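groven-deskbins: two-arm tabletop sorting demonstrations

Maintained by Plotbridge. Last edited Monday, April 6, 2026.

Summary

Teleoperated demonstrations of sorting stationery into clear plastic bins. The operator drives both arms by remote control and no motion is scripted. The set holds 300 episodes at release 2. Episodes are stored one per folder, with joint positions, gripper commands and video on a shared clock.

Task

The operator picks items from the tabletop and puts them in bins by type: markers, pens, pencils, crayons, erasers. The calculator is a fixed obstacle and is never grasped. Bin order changes between sessions, so the target bin must be read from the per-episode file bins.json and not assumed from position. An item dropped outside the work area ends the episode, which is then marked "partial".

Operators were told to work with the nearer arm and to avoid passing items from one gripper to the other. Handovers do occur in 35 episodes and carry the tag "handover".

Views

Two viewpoints are kept per session, one looking down on the table and one close to the surface.
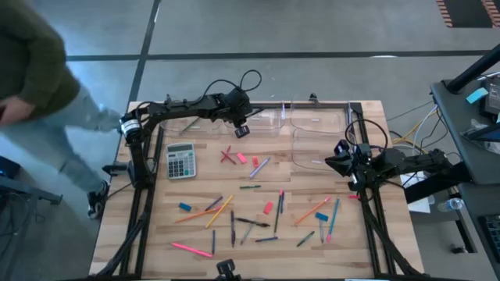
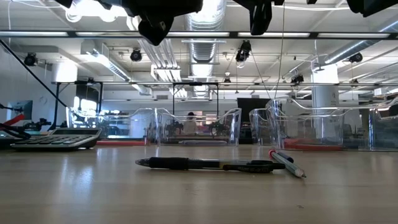
Clear bins along the far side of the table, calculator on the left.

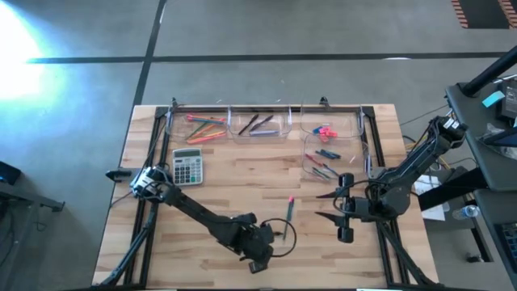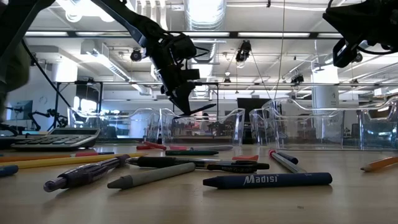
Hong writes that the low view should not be used alone for bin assignment: "I tried it on the Bredard split and the rims overlap too much. With the top view added, most of my wrong-bin labels went away. I would also like the grasp start times, if you have them." Grasp start times are in events.csv from release 2 onwards. Release 1 has only the episode start and end.

Known limits

- Clear plastic reflects the ceiling lights. Depth estimates near the bins are poor.
- People cross the background in some episodes. These have not been removed.
- Thin pens lying flat are often regrasped. Failed attempts are kept in the episode and not trimmed.
- Gripper commands are recorded as sent by the operator's controls. Measured finger position is a separate column and lags behind.

Splits

"groven" is for training and "bredard" is held out. The two splits share item types but no sessions.

Planned

Release 3 is due in June and should bring the total to 500 episodes. The folder layout will stay the same.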